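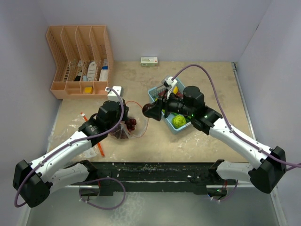 Filed under: Handling & Packing | Trials

Birnis has finished the first round of a side-by-side trial of two arm controllers at its workshop in Daltstead, and says the results are too close to pick a winner on speed alone.

The firm makes packing equipment for growers and small wholesalers. It has spent nine weeks running a two-arm bench through the same set of jobs, first with the Urban controller it already sells and then with a newer one, Gulena, which it is thinking of offering from March. The jobs involve moving fruit and vegetables between clear plastic bags and a light blue basket. The arms, grippers and cabling stayed the same throughout, so that any difference would come from the controller.

Each controller was scored on how many runs it completed without a person stepping in. Gulena managed 47 and Urban 46, from the same number of starts. Igor Lukáč, who led the trial, said a gap of one run meant very little and that he would not want a customer to buy on the strength of it.

The larger differences were in how the arms behaved near the bags. Under Urban, the gripper closed at one set speed and then checked its grip. Gulena slows the fingers as they meet resistance, and the staff found it marked soft fruit less often. It also took longer over each pick, and on firm items such as peppers the extra care brought no benefit that they could measure.

Thin plastic gave both controllers trouble. Most of the failed runs came when a finger caught the edge of a bag and pulled it along with the item. Birnis has since changed the approach angle for both arms and will repeat that part of the trial before it publishes the full scores.
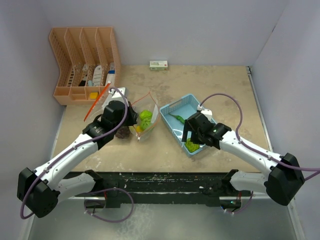

Gunhild Oddsson said she would rather see the two controllers compared over a whole working shift than over short runs, as a packing line rarely stops to be tidied between picks. She also asked for a test in which one arm holds the bag open while the other does the lifting, with each controller timed on how well it keeps the pair in step.

Lukáč said a longer test was planned but that the bench would need a second set of finger pads first. The present ones wear at the tips, and a worn pad could easily be mistaken for a fault in the controller.

Price may settle the matter for some buyers. Gulena is expected to cost £3,000 more than Urban for a two-arm set-up, including the software for setting grip force. Birnis will go on supporting Urban whatever it decides, and existing customers will be able to change over without replacing their arms or grippers.

The second round will use the same bench and will add leafy vegetables packed more tightly. Omid Nouri and Marek Paulík are writing up the method so that other workshops can repeat it. Copies can be requested from the Birnis office in Daltstead.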